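Section 5. Preparing the Wall and Setting the First Row

Read this section to the end before you mix any adhesive. The Clorkach wall tile adhesive stays workable only for a limited time, and if you stop to read with a full bucket beside you, you will lose part of it.

This section is for inside walls only. For floors, see Section 7.

5.1 Checking the wall

1. Remove old wallpaper, loose paint and all nails. Fill the holes with a ready filler and let it dry.
2. Hold a long straight edge against the wall, first upright and then across. Mark with a pencil each place where you see light behind it.
3. Sand down the high places. Fill the low places with Clorkach leveling paste, in thin layers.
4. Wipe the wall with a damp sponge. Change the water often.
5. Apply one coat of primer with a short roller. Leave it overnight.

Note: New drywall also needs the primer. Many people skip it there, and the board then takes the water out of the adhesive too fast.

CAUTION: Before you drill or cut near a switch or socket, turn off the power at the main panel and test that it is off. Do not trust only the wall switch.

5.2 Marking the lines

1. Find the lowest point of the floor along the wall. Put a tile there, standing on two spacers, and mark its top edge.
2. Draw a level line through this mark along the full wall. Use the 500 mm level from the Murkska kit, or a longer one if you have it.
3. Find the middle of the wall and draw an upright line.
4. Lay a dry row of tiles on the floor, starting from the middle. If the last tile at the corner is narrower than half a tile, move the upright line by half a tile and try again.
5. Screw a straight wooden batten under the level line. The first full row will rest on it.

Note: Do not skip the dry row, also when the wall is short. Houshang Alipour, who checked this guide on site, had to move his line twice in the Clemberg apartment - the corners there are not square.

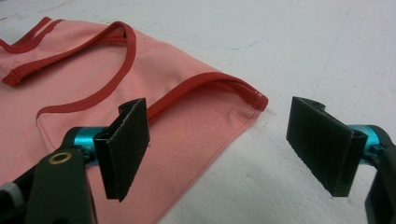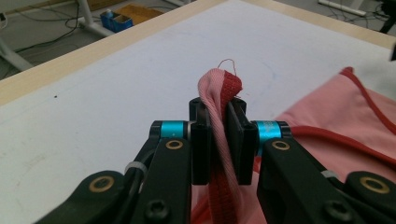
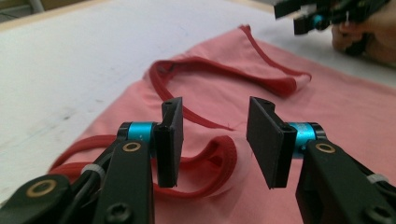

Pink fabric with red trim on a white surface (first picture).

5.3 Mixing the adhesive

1. Pour clean cold water in the bucket first. The quantity is printed on the side of the bag.
2. Add the powder slowly while you stir at low speed.
3. Stir until there are no lumps. Let the mix rest, then stir again for a short moment.
4. Take some on the trowel and turn the trowel on its side. The adhesive should stay on it. If it slides off, add a little powder.

CAUTION: The powder contains cement. Wear gloves, glasses and a dust mask. If it comes in the eyes, wash with plenty of water and see a doctor.

Do not add water to adhesive which has begun to set. Throw it away and mix new.

5.4 Setting the first row

1. Spread adhesive above the batten with the flat side of the trowel, on an area you can cover before a skin forms.
2. Comb it with the notched side. Keep all lines in one direction.
3. Place the first tile on the batten at the upright line. Press it and move it slightly across the lines.
4. Put a spacer and set the next tile. Work from the middle to both corners.
5. Take one tile off again and look at its back. The adhesive must cover nearly all of it. If you see empty stripes, use a larger notch.
6. Clean the joints with a wooden stick while the adhesive is still soft.

Note: Tiles of the Tang series have an arrow on the back. All arrows must point the same way, otherwise the pattern will not meet. For the large format (item 531), spread a thin layer also on the tile back.

Leave the batten in place until the adhesive is hard - see the bag for the time. Then remove it, fill the screw holes and cut the bottom tiles to fit, as Section 6 explains.

Text: Sorin Atanasov. Last revised 31 August 2019.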